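# Hand-held demonstration
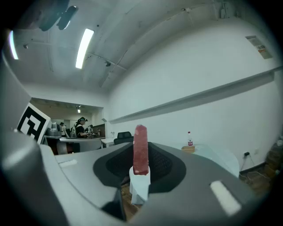

*A red block held upright in a hand-held gripper.*

**Hand-held demonstration** is a way to show a robot a task without using the robot itself. A person carries a gripper with a camera on it and does the work by hand. The recording is later used to train a robot arm.

The method differs from remote control, where the person moves a real arm from a distance. It is usually faster – but the arm may not be able to reach every position that a human hand can reach.

## Use at Stinthorpe

The Skirkidar project at Stinthorpe, led by Bontu Nigatu, began to use the method in February. By 01/06/2025 it had 3000 recordings of 16 tasks, most of them picking and placing of blocks.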